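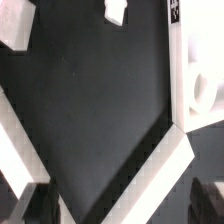
Drastwood Folding Desk Review: Six Weeks at a Small Table

I bought the Drastwood in August, when the spare room got demoted from office to nursery and I got demoted to the hallway. It cost $499, a lot of money for something that spends half its life pretending to be a cupboard.

Assembly

The box says 20 minutes. My neighbor Rosalie Ammann came over to help, and we were done shortly before dinner, having started after lunch. The instructions are all drawings. In step 13 a smiling man holds up the back panel with one hand, and I would like to meet him. All the screws were there, plus one extra – I have decided not to think about it.

Using it

Once open, the top is steady enough to type on and wide enough for a laptop, a mug and a grudge. It does wobble if you lean on the left corner. I wrote to Drastwood and got a cheerful reply suggesting I not lean on the left corner, and so far this has worked.

The hinge is the best part. It drops slowly and stops where you leave it, unlike my old Pakmont, which came down like a drawbridge. Folding the desk up at the end of the day is pleasant, although you have to clear it first, and I had not understood how much of my job was piles.

Gripes

The cable hole is too small for any plug I own. The little drawer holds pens, provided they are short and you have few of them. The finish shows every fingerprint, including some from people much smaller than me.

Should you buy it?

If you have a real room, get a real desk. The Toltside is $87 cheaper and has proper drawers. If you live in a hallway, as I now do between nine and five, the Drastwood is fine. I'd buy it again, on sale.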